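Kindham robot gets some lessons in clearing the table

October 12, 2020

By Rima Chamoun

I have spent a fair bit of my life asking people to put their plates away, so I was quite keen to watch somebody ask a robot to do it.

The robot lives upstairs at Skosetow, the small automation firm in Kindham, where a team of 4 has been collecting examples for a learning system they call Vutus. The idea is that you don't write out instructions for every cup and lid. A person guides the arm through the job, the computer saves what the camera saw and how the arm moved, and then everybody puts the things back somewhere else and does it again. And again!

They have 700 of these recordings so far, and Hanan Hamdan, who runs the sessions, would like a lot more before December.

"People come in expecting the clever bit," she told me, "and what they get is me moving a toy strawberry two inches to the left."

I had a go myself (of course I did). You steer the arm with a pair of handles, and it is much harder than it looks – my first try at a plate ended with the thing skidding off towards Issa Azar's coffee. Issa was very nice about it. He keeps the fumbles too, marked as such, and says a tidy set of perfect runs would leave the system with no clue what to do when something slips.

My best effort took 21 seconds. Issa does the same move in a fraction of that without seeming to look.

What surprised me was how fussy they are about the objects. See-through plastic is a particular headache, as the camera can struggle to tell where a lid stops and the table starts, so they have been putting plenty of it in. Play food goes in for the opposite reason: it's bright, it's small and it comes in awkward shapes.

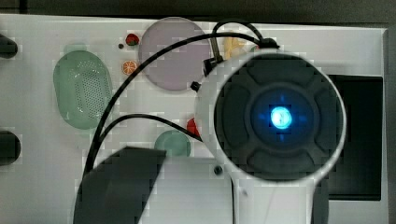 The robot's wrist and gripper over the white table at Skosetow, with a purple plate, a pale green lid and some toy food.

Merja Karppinen looks after the computer side, and she has the job of checking the recordings before they go into training. Any run where the camera and the arm have drifted out of step gets thrown out. She reckons on 2 more rounds of collecting with this set of objects, and after that they want to try cutlery.

I've been invited back for the forks. Issa says he'll move his coffee first.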